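August 25, 2022

**Cloth collection, dark fabrics**

Started on the dark pile today. I have been putting this off since March with a series of excuses that were each quite good on their own. The light fabrics are finished, the striped ones are finished, the towels are finished and may never be spoken of again. What remains is everything navy, black, and charcoal, which is to say everything the cameras hate.

The target for the Skyrme cloth set is 1210 accepted episodes. The spreadsheet says we are 300 short. The spreadsheet counts an episode as accepted the moment it's saved, including the one from last week where I drove the arm into the table and then said a word. So 300 is the optimistic reading.

## Setup

Same station as before, left arm parked, right arm doing the work. Teleop through the Rilleo handles. The handles have a new firmware that was supposed to fix the drift in the trigger. It has moved the drift to the other trigger. I recalibrated before starting and again after lunch, and I've written the offsets on the tape on the side of the base, where the previous offsets are also written, so please use the bottom line.

Things changed from the light fabric runs:

- Wrist camera exposure fixed by hand. On auto it sees a dark cloth, panics, and turns the background into the surface of the sun.
- Gain left alone. I tried raising it and got a lot of colorful noise that a network would no doubt find fascinating.
- Overhead lamp moved back a bit and turned toward the wall. Direct light gave us one hot stripe along every fold and nothing in between.
- Grip force down one notch for anything fuzzy. The fibers come off on the finger pads.

The Trendard logging box is still dropping the first moment of the wrist stream. Known problem, has a ticket, the ticket has a ticket. Workaround is to press record, wait, look at the ceiling, then move.

## The task, as currently worded

One cloth per episode. Start crumpled. Find something that could pass for an edge, pinch it, lift until the cloth hangs, hold, put it down somewhere flatter than it started. No regrasp in the air. No using the table edge as a third hand, which I did several times this morning before noticing that I was doing it.

I would like to complain about "something that could pass for an edge." On the striped cloths an edge is a fact. On the dark ones it's an opinion. I'm standing right next to the thing with two working eyes and I still picked up the middle of a fold and lifted it with full confidence. If that happens, keep the episode and label it `mid_fold`. Do not discard it. We decided we want these, and I'm writing it down because I've already discarded a handful out of shame and had to dig them back out of the trash folder.

## How it went

Morning was poor. The first dozen or so attempts I was driving the way I drive for towels: come in fast, close hard, haul it up. Thin dark cloth doesn't mind. Thick fuzzy cloth slides between the pads, bunches up on one side, and then you're holding a tuft. The labels for that stretch are mostly `slip` and one `other`, with a note that says "ask me."

Got better after I slowed the approach and tried to let the pads settle into the cloth before closing. The demos look more boring now. Boring is what the Prondstead training run asked for, in the sense that every time we feed it something exciting it learns the exciting part.

Batches are 12 episodes, then a break, then change the cloth. I went over on one batch and the last few are visibly lazier: the lift stops short and the put-down is a drop. I left them in but flagged them `tired`, which isn't an official label. It should be. If somebody wants to argue for a cleaner name, go ahead, but I'd like it to keep meaning what it means.

Cloths used, in order:

- Black jersey, thin. Easy to lift, impossible to see.
- Charcoal knit. Fine. The only cloth today I have no feelings about.
- Navy-black fuzzy one. The rest of these notes are really about this one.

The navy-black one looks fine from overhead in the way that a hole in the table looks fine. No internal detail at all, just an outline. I stared at the overhead stream for a while trying to decide whether there was a fold in the middle and could not. If the overhead view were all we had, I would pull this cloth from the set and say it was a scheduling matter.

The wrist view is a different story, and I take back some of what I said in the spring about it being a waste of disk. With exposure fixed, the folds catch a little blue, the surface reads as cloth, and the place where the fingers have hold of it is plain enough to label. Even the stray fibers along the outer edge show up against the pale background.
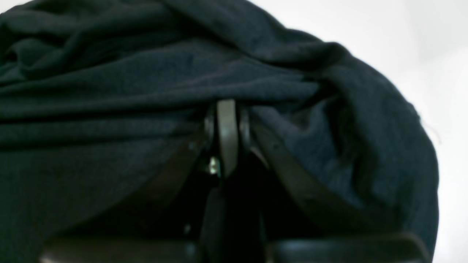
## Labeling notes

Mostly for whoever does the second pass.

1. Label the pinch from the wrist stream. Overhead is for outline and hang only. If the two disagree on a dark cloth, wrist wins.
2. The lighter gray finger is your friend. Find that first, then look for the darker one beside it. People keep hunting for two matching fingers and marking the pinch point somewhere out in the cloth.
3. Small creases fanning out from the finger are a decent sign of a grip. A decent sign only. Check the frames on either side before you commit, since a cloth that's merely resting on the fingers can put on a convincing show for one frame.
4. There are 2 annotators per episode for the dark set, up from one. Don't look at each other's labels first. I know the tool shows them by default. Untick the box. The box reticks itself on reload.
5. If you truly can't tell, `unsure` is allowed. It was always allowed. The light set has suspiciously few of them.

## Open questions

- Do we want the episodes recorded before I slowed down? My vote is keep, in a separate split. They're honest examples of a bad approach and we have plenty of disk.
- Lint on the pads. I wiped them between cloths but not between episodes. If grip changes over a batch, I can't tell from the logs, because I didn't log wiping. There's now a column for it. It's called `wiped` and it is empty for today.
- Should the model see the overhead stream at all for dark cloth? Skyrme's baseline takes both views. I'd like to try dropping overhead at random in training and see if it leans on the wrist more. I wrote this idea down in March too, word for word, so perhaps the next step is to do it.
- The hold at the top of the lift. Mine vary a lot, depending on how interested I was. We could put a beep in the teleop software. I will hate the beep. We should put in the beep.

## Left for next session

- Replay today's `slip` labels with the Rilleo trigger trace next to them. Some of those could be the drift.
- Rename the folder called `dark_final_new`. There is nothing final in it.
- Black velvet. It's in the bin under the bench, folded, on top of the spare cables. I looked at it and closed the lid.

Arm parked, pads wiped, lamp off. Raw files are copying to the lab drive and the progress bar says four minutes, as it has since I started writing this entry.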